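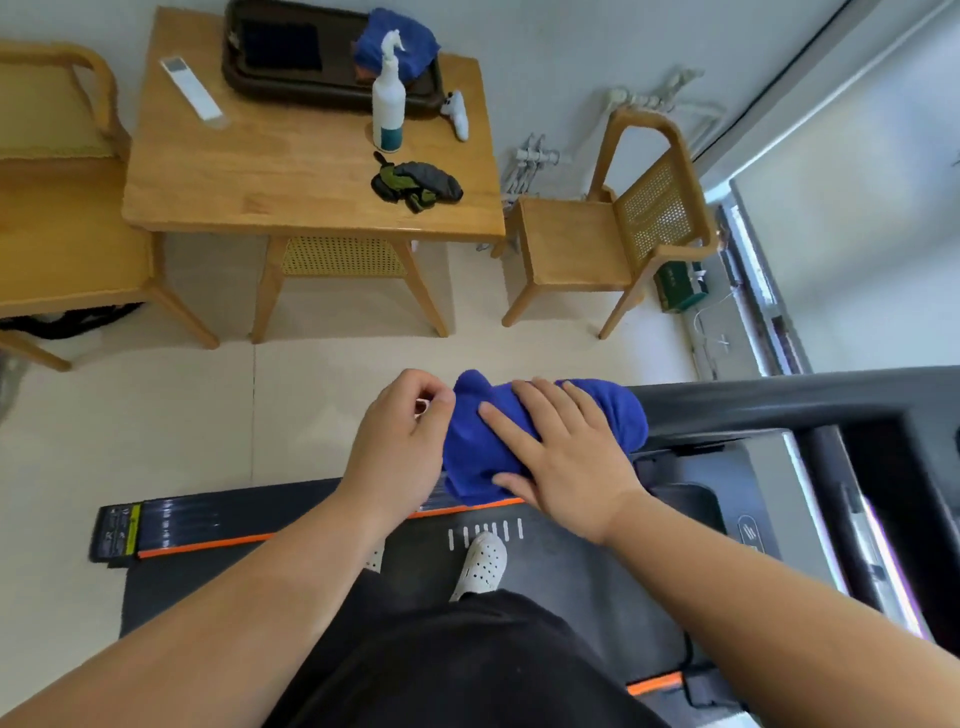
Does the Votska head unit need to be recalibrated when the operator moves from one machine to the next?

Calibration is held for as long as the headband stays on. Repeat it only after the band has been removed, the camera hinge has been moved, or a different operator has put the unit on.

4. Recording Wiping Tasks on Exercise Equipment

4.1 Scope

This section covers the use of the Votska head unit and the Veklow recorder to capture hand demonstrations of wiping and surface cleaning on treadmills and similar equipment. The recordings are intended for training manipulation policies on two-arm robots. For folding, sorting and tabletop work, see section 3. For export and upload, see section 5.

Firmware on the recorder must be build 171 or later. Earlier builds do not include the wiping task profile.

4.2 Before You Start

Check that the following are at hand:

Votska head unit, with hinge lock fitted
Veklow recorder and belt clip
Recorder cable (short)
Charged battery pack
Microfiber cloths, plain color
Cleaner in a trigger spray bottle, as approved by the equipment maker

CAUTION: Isolate the treadmill from power before any task in which the operator stands on the belt. If the task sheet calls for the console to be lit, leave the machine switched on, remove the safety key, and confirm that the belt does not respond to the start control. Do not record on a machine that has no working safety key.

CAUTION: Do not spray cleaner onto a console, keypad or connector port. Spray the cloth, away from the machine.

NOTE: Forearms should be bare or in close-fitting sleeves. Loose cuffs hide the wrist and cause the hand tracker to drop out.

4.3 Fitting the Head Unit

1. Place the headband level, with the camera centered above the eyes.
2. Turn the rear dial until the band does not shift when the operator nods.
3. Clip the recorder to the back of the waistband. Route the cable behind the shoulder, clear of both arms.
4. Press and hold the recorder button until the light turns green.
5. Set the hinge to 15 degrees below horizontal. Tighten the hinge lock.
6. Have the operator look down at the work surface with both hands forward. On the preview, both hands and the full reach of the wipe must be visible.

If the hands leave the bottom of the preview, lower the hinge and repeat step 6. Do not ask the operator to hold the chin down. It produces neck strain over a long session, and the head angle drifts upward within a few takes.

4.4 Calibration

1. Select Calibrate on the preview device.
2. Hold both hands palm down at chest height, fingers apart, until the tone sounds.
3. Turn the hands palm up and hold until the second tone.
4. Select Accept.

A calibration rejected twice in a row usually indicates a dirty lens or strong backlight from a window. Clean the lens with a dry cloth, lower the blind if there is one, and repeat. Where the window has no blind, stand at an angle to the glass during calibration only.

4.5 Recording a Take

1. Select the profile Wipe / Rigid Surface.
2. Enter the machine label and the zone. Zones are Console, Handlebar, Side Rail and Deck. Use one zone per take.
3. Stand in the starting position with the cloth already in hand.
4. Tap the recorder button once. Wait for the tone before moving.
5. Wipe at normal working speed. Use one hand to press the cloth and the other to steady or reposition it as required.
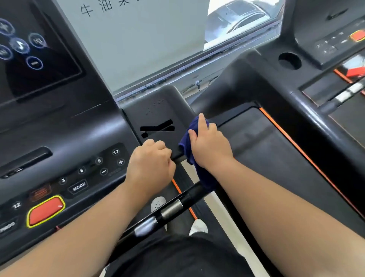

6. Work from the far edge of the zone toward the body, and refold the cloth when a clean face is needed. Refolding is part of the task and should stay in the take.
7. At the end of the zone, lift the cloth clear of the surface and hold still until the recorder gives the end tone.
8. Tap the recorder button once to close the take.

Do not pause a take to answer a question or move an object out of the way. Close the take, mark it Interrupted, and start again from step 2.

NOTE: Raised housings, cup holders and recessed trays should be wiped as the operator would wipe them in ordinary work. Exaggerated finger movements lower the quality score - the profile is tuned to natural contact - and such takes are likely to be returned.

NOTE: Physical buttons may be pressed by accident through the cloth. This does not invalidate a take. An accidental press on the stop control should be entered in the comment field.

4.6 Logos and Personal Data

The recorder applies masks to faces and registered logos during export, on the host computer. Source files on the card are unmasked. Handle the card accordingly.

Bystanders should be kept out of view where practical. Vehicles and street views seen through a window are handled by the Bamari privacy filter, which must be enabled separately in the export settings. It is off by default.

4.7 Battery and Storage

A full battery pack gives 72 minutes of continuous recording. The light changes to amber when the pack is low. Finish the current take and change the pack before starting another. The clock and calibration are retained during a change, provided that the headband is not removed.

Cards must be formatted in the recorder. Cards formatted on a computer may record normally and then fail to index, in which case the Xenos import tool can rebuild the index from the raw files (section 5, Recovery).

4.8 Faults

Light flashes red, no tone: card missing or not indexed. Reseat the card and restart.

Preview freezes, light stays green: recording continues. Finish the take, then reconnect the preview device.

Hand tracker reports one hand only: the second hand is covered by the cloth or outside the view. A hand partly under the cloth is acceptable. A hand outside the view is not.

Blurred image on the near side of the console: the operator is leaning too close. Step back on the deck until the preview is sharp.

Revision note: hinge angle and step 7 updated Saturday, March 21, 2020. Text by Fiachra Geraghty, checked by Ruairí Hennessy.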